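What Is Inside a Computer?

A guide for young readers from the Coltcombe Museum of Everyday Technology
Suitable for ages 8 to 12
Text by Sumeya Hadgu, Learning Department

Most people use a computer without ever seeing what is under the cover. A desktop computer is a case with several separate parts fitted inside it, and each part has its own work to do. This guide explains the main parts, and then looks more closely at one of them: the hard drive, where many computers keep their files.

Words printed in capital letters are explained again in the word list at the end.

The case

The outside of a desktop computer is called the CASE. It holds all the parts in the correct places and keeps fingers and spilled drinks away from them. Most cases have a side panel that can be taken off. Behind the panel there are flat boards, bundles of wires, one or more fans and a number of spaces called BAYS. A bay is rather like a shelf in a cupboard. It is made to the right size for one kind of part, so that the part can slide in and stay still.

Older cases were often made with more bays than their owners needed. People could then add another part later on, when they had saved up for it or when their computer had become full.

The motherboard

The largest board in the case is the MOTHERBOARD. Every other part is joined to it in some way, either by being pushed into a socket or by means of a cable. The motherboard carries messages from one part to another. If you think of the computer as a town, the motherboard is the roads.

Many circuit boards are green, although they can be made in other colours. The thin lines that can be seen on a circuit board are called traces. They are made of copper, a metal that carries electricity very well, and they do the same work as wires while taking up hardly any space.

The processor

The PROCESSOR is the part that follows instructions. When you press a key, the processor works out what should happen next. It does this so quickly that the letter seems to appear on the screen at the same moment. A processor becomes hot when it is working hard, so it usually has a block of metal and a fan fixed on top of it to carry the heat away.

The memory

A computer has a kind of MEMORY that it uses only for the things it is doing now. It is similar to the top of your desk at school. You put out the book you are reading and the paper you are writing on, and at the end of the day everything is cleared away. When the computer is switched off, this kind of memory is emptied.

For that reason, a computer also needs a place where things can be kept while the power is off. In the example of the school desk, this would be the cupboard at the back of the classroom. In a computer, it is called storage.

The hard drive

A HARD DRIVE is one kind of storage. It is a sealed metal box, and the size most often used in desktop computers is known as 3.5-inch. The name is an old one and describes the kind of disk the drive was designed around. The box itself is a little wider than that – you may like to check this with a ruler if you visit our handling table.

Inside the box there are one or more smooth, round discs called PLATTERS. They spin many times every second. A thin arm moves across each platter, and at the tip of the arm is a very small part called the head. The head reads and writes information by means of magnetism. It does not touch the platter while it is working. It floats above it on a layer of air, or in some newer drives another gas, and the gap is far thinner than a human hair.

Everything on a hard drive is stored as a very long row of ones and noughts. A photograph, a song and a story about a dragon are all kept in the same way. The computer knows how to turn each of them back into something you can see, hear or read.

How much can a hard drive hold? Storage is measured in bytes, and one byte is enough for a single letter of the English alphabet. A gigabyte is one thousand million bytes. A drive of 2,000 gigabytes could therefore hold more writing than any person could read in a lifetime. Photographs and films need a great deal more room than words, which explains why some families still manage to fill one.

The underside of the drive

Many hard drives have a circuit board on the underside. This board controls the motor that spins the platters and the arm that moves across them. It also passes information between the drive and the rest of the computer.

When a drive has been in use for several years, dust may settle on the board. Every computer with a fan draws in air from the room, and the air in any room contains dust, fluff from clothes and tiny flakes of skin. A little dust does not usually stop a drive from working. A thick layer inside the case can act as a blanket and make the parts too warm. The platters themselves are kept clean, because they are shut away in the sealed part of the drive.

Connectors

Along one edge of the drive are its CONNECTORS. Many drives use a kind called SATA, and there are two of them side by side. The longer one is for power. The shorter one is for data, meaning the information that travels to and from the drive. As the two connectors are different lengths, the power cable cannot be pushed into the data connector by mistake.

The pins in these connectors are often gold in colour, as they are commonly given a very thin covering of real gold. Gold does not rust, and it lets electricity pass through it easily. The amount used is extremely small, but it is worth collecting when a great many old computers are recycled together.

The drive caddy

A hard drive could be fixed to the case with screws alone, and in some computers it is. In others, the drive is held in a CADDY. This is a light frame that fits around the drive, with rails along its sides. The rails slide into the bay in the same way that a drawer slides into a chest of drawers.

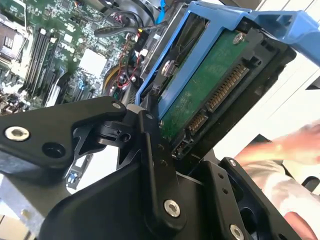 Some caddies are made of brightly coloured plastic. Computer makers often choose one colour for the parts that a person is meant to hold, pull or press, so that somebody repairing the machine can find them quickly. A caddy may also have a tab at one end that serves as a handle. Some are fastened to the drive by screws, and others have small pegs that fit into the screw holes.

Plastic is a useful material for this purpose. It bends slightly without breaking, so a caddy can be opened out a little to let the drive in and will then grip it firmly. It can also soften the shaking made by the spinning platters, and the computer sounds quieter as a result.

Taking care of a hard drive

Hard drives have moving parts, and they do not like to be knocked. If a drive is dropped while it is spinning, the head may strike the platter and scratch it. The information stored in that place may then be lost.

Museum staff follow these rules when they handle drives at Coltcombe:

The computer is shut down and unplugged from the wall before the case is opened.

Staff touch a bare metal part of the case first, to get rid of any static electricity. Static is the same thing that makes your hair stand up when you pull off a woolly jumper.

Drives are held by their sides. Fingers are kept off the circuit board and the pins.

Drives are put down gently on a soft mat and are never stacked.

Children should not open a computer at home unless an adult who knows how to do so is with them. The power supply, which is the metal box where the mains cable goes in, must never be opened by anyone except a trained engineer. It can hold a dangerous electric charge even after it has been unplugged.

Are hard drives still used?

Many new computers have a different kind of storage called a solid state drive, or SSD. It has no platters and no arm, and nothing inside it moves. It is faster and quieter than a hard drive and is less likely to be harmed by a fall. Hard drives usually cost less for the same amount of space, so they are still bought by people and organisations with a great deal to store.

The museum has 345 computer parts in its learning collection, and 28 of them are hard drives. The oldest came from the former offices of the Hapeta biscuit works in Drurkent and is so heavy that it has its own trolley.

Try it yourself

Ask an adult whether you may look at the back of a desktop computer without opening it. Find the place where the air comes out and hold your hand near it. Can you feel whether the air is warm? Look at the sockets as well, and see which of them have different shapes. Draw the ones you find and write down what you think each is for.

Word list

BAY – a space inside the case made to hold one part
CADDY – a frame that holds a drive and slides into a bay
CASE – the outside of a desktop computer
CONNECTOR – the place where a cable is joined to a part
HARD DRIVE – a sealed box that stores information on spinning discs
MEMORY – where the computer keeps the things it is working on now
MOTHERBOARD – the large board that joins all the parts together
PLATTER – one of the discs inside a hard drive
PROCESSOR – the part that follows instructions

Visiting with a class

The Inside the Machine session runs during term time at Coltcombe and at our smaller site in Brirnden. Each session lasts 2 hours. Schools wishing to come in October are asked to book before the summer holiday. Large-print copies of this guide are available from the Learning Department.

Page last reviewed: February 5, 2025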